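Unit 4: Tabletop Sorting – Surface, Bin and Item Layout
Course notes, X. Villaseñor

4.1 Work surface
Use a plain white table against a light grey wall. Wipe the top before layout. Small specks are acceptable; crumbs, tape residue and pen marks are not. Overhead light should be even, with no hard shadow across the working area. Panel seams in the wall may stay uncovered.

4.2 Bin
One bin per layout. The Mersha worksheet assumes a blue bin, placed so that every item can reach it without crossing another item. Keep the rim clear on all sides. A bin that slides when touched gets a non-slip pad underneath – trim the pad so it does not show past the base.

4.3 Items
Toys only in this unit. Tools and kitchen items follow in Unit 5. Set each toy down in a stable pose, on its widest side where it has one. Items must not touch each other or the bin at the start. Record the starting layout on the Zescombe sheet before anything is moved.

4.4 Order of work
Nearest item first, then outward. Where two items are at equal distance, take the larger one. An item that lands on the rim counts as not placed and is returned to its starting spot. Time limit per layout: 90 seconds. Stop at the limit even with an item in hand.

4.5 Scoring
Placed inside, upright or not: 2 points
Placed inside after one drop: 1 point
On the rim, on the table, or off the table: 0 points

Reading for this unit: Mutis reader, p. 143, the section on clutter and reach. The Falludex tables are not needed until April.

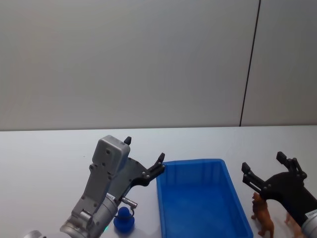

Completed sheets go in the tray by the door, with your initials in the top right corner. Unsigned sheets are not scored.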